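Where does a T-shirt come from?

Kids' Pages, Nanwood Library
August 2020

Look down. What are you wearing? Good chance it's a T-shirt. Good chance it's cotton. And cotton is a plant!

Yep. You're wearing a plant.

It starts in a paddock

Cotton grows on bushes, up to about your chest. Likes it hot. Likes lots of sun. In Australia most of it grows in New South Wales and Queensland, and farmers pick it in autumn.

First there's a flower. Creamy white, then it goes pink, then it drops off. What's left behind is a green pod called a boll (say it like "bowl"). The boll swells up, dries out and splits open. Out pops the fluff.

The fluff is not there for us. It grows on the seeds. Every bit of fluff is lots and lots of tiny hairs, and each hair is called a fibre. Thinner than the hair on your head. Much thinner.

Getting the seeds out

Big picking machines go up and down the rows. The cotton gets squashed into giant bales and trucked off to a gin. Not the drink. Gin is short for engine. The gin pulls the fluff off the seeds, and the seeds don't get wasted, they can be crushed for oil or fed to cows.

Try it yourself if you ever get hold of a real boll. Pull a seed out with your fingers. Slow, isn't it? Now do a whole paddock. No thanks.

Twist, twist, twist

One fibre is weak. You could snap it easy. But put a heap together and twist them and you get yarn. That's spinning.

Have a go. Get a cotton ball from the bathroom (ask first). Pinch a bit off the side, pull gently and twist at the same time. Keep going. Keep twisting. You'll get a wobbly little thread. Congratulations, you're a spinner.

People have been doing this for thousands of years, with a stick and a weight for a long time, then a wheel, now machines the length of a classroom or longer.

Loops, loops, loops

Now the yarn has to turn into cloth. Two main ways.

Weaving: threads go over and under each other, like a basket. Jeans are woven. So are most sheets.

Knitting: one thread makes loops, and the next row of loops goes through the last row. T-shirts are knitted. Same idea as Grandma's jumper, just with really really small loops.

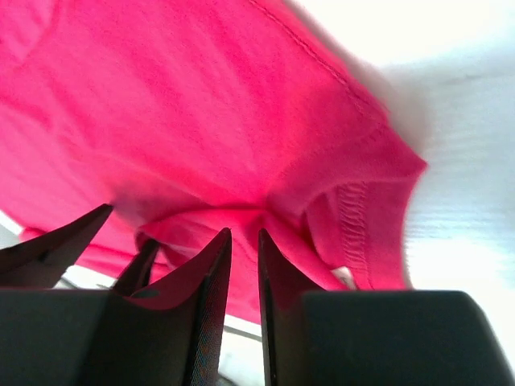
Loops can stretch. Pull your T-shirt sideways and let go. It springs back (mostly). Now try it with your jeans. Hardly moves. Thats the difference between knitted and woven, and you can test it on anything in your drawer. Socks? Tea towel? School hat? Make a list with two columns and see which wins.

Got a magnifying glass? Even better. Look at the front of the cloth and you should see rows of tiny V shapes. Turn it inside out and they look like little bumps instead.

Adding colour

Cotton from the paddock is mostly whitish. So the colour comes from dye. Sometimes the yarn is dyed before it's knitted, sometimes the whole cloth goes in afterwards.

Long ago dyes came from plants and bugs and even sea snails. Onion skins make a goldy brown. A plant called madder makes red. These days most dye is made in factories, so you can have pretty much any colour you like.

Cut and sew

Cloth gets laid out in a tall stack, many layers thick, and cut all at once. A plain T-shirt only needs a few peices: a front, a back, two sleeves and a strip for the neck. Then somebody sits at a sewing machine and joins them up. A person does that part, guiding the cloth with their hands, so next time you pull one on, think of them.

Lay a T-shirt out flat and hunt for the seams. Shoulders first. Then around the sleeves. Some shirts have seams down the sides and some don't, because the body was knitted as a tube!
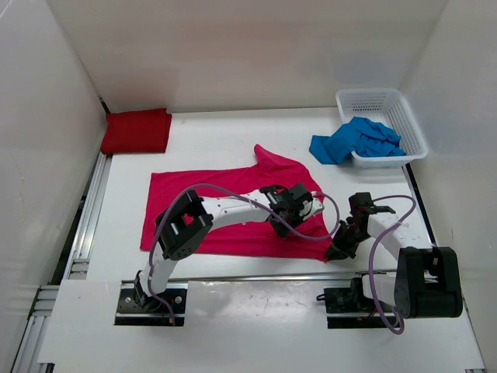

A pink T-shirt on a table, partly folded over.

How much water??

Lots. Growing the cotton for just one shirt can take more than 2,000 litres. So it's good to make your shirts last.

Easy ways:
Wear it again if it isn't dirty
Wash it in cold water
Hang it on the line, skip the dryer
Got a hole? Sew it up
Too small? Pass it on
Too far gone? Cut it up for rags

Tricky words

Boll: the pod cotton grows in
Fibre: one tiny hair of cotton
Gin: machine that takes the seeds out
Yarn: fibres twisted together
Seam: the line where two bits of cloth are sewn together
Dye: stuff that colours cloth

Next time on the Kids' Pages: wool, and why it itches.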